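Mar 14, 2019

**Second two-arm table gets a yes, sort of**

Quick one from me this time, and it's mostly money talk, so get a coffee first. The Stilmont group has been going back and forth on next year's equipment list for what feels like forever, and we finally have something close to an answer. We're getting a second two-arm station! Probably in April, if the paperwork behaves itself.

You may remember that the original request was for 5 stations. I wrote that request, so I can say it was a bit greedy. It went in with a nice spreadsheet and came back with a lot of red in it, and we've been whittling ever since. Five became three, three became "well, what would you do with one?", and that was the question I ended up liking best, to be fair to the people holding the checkbook.

What we'd do with one is stop waiting in line. The can stacking work alone eats up the table for long stretches, and it's fussy work (two grippers, one stack, not much room for a sloppy approach), so you can't really slide another job in between runs without setting everything up again.
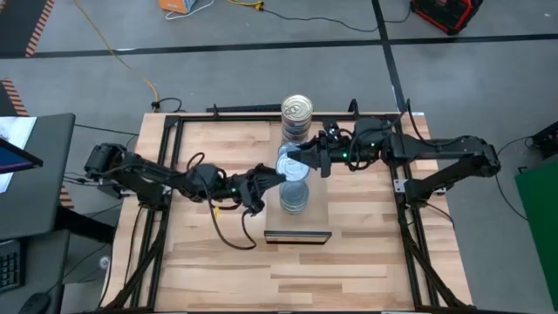

Dae-han Cho thinks I'm still asking for the wrong thing. His point, and he made it to me twice in one afternoon, is that a second table without a second set of spare fingers and cables just gives us two tables that can be down at once, and he'd sooner see the parts drawer filled first and the new arms ordered with whatever is left.

I went home grumpy about that and came back mostly agreeing with him. So the list changed again. The spares now sit at the top, ahead of the arms, and I've put 11 line items under them where there used to be one vague one that said "misc." I'm a little embarrassed about misc. It was doing a lot of lifting.

We had two quotes to look at. Plelport will sell the whole station as a package, with the frame, the arms, the mounting and a day of setup. Dindix sells the arms by themselves and leaves the rest to you. The Dindix number looks wonderful until you add up the frame stock, brackets, tabletop and the hours somebody here spends with a hex key, and then the two come out $137 apart. I checked that three times! For that difference I'd take the package and keep my evenings, but a couple of folks like building their own frames and I don't want to spoil their fun, so it's going to a vote.

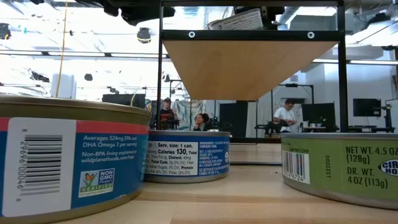
The other thing the package price doesn't cover is all the everyday stuff, and I'd like us to plan for it properly this time. Groceries, for one. We go through canned goods for handling tests and they've been coming out of people's pockets, with receipts turning up weeks later in a coat. From April there'll be a small supplies line, and you can just put it on the Ambrose account like any other order. Please write the job name on the slip. Different sizes are welcome, and so are different labels, so buy whatever the store has.

Floor space is still open. I have a sketch that puts the new station back to back with the current one, and another that gives each its own side and leaves a wider walkway, which I like more but it means moving desks, and I know how everyone feels about moving desks. Both sketches are pinned up by the printer. Scribble on them.

If you want something added to the spares list, send me the part number and the price together, please, because I've been chasing prices all month and my patience is about gone. The list closes when the order goes out, and anything after that waits for the fall round.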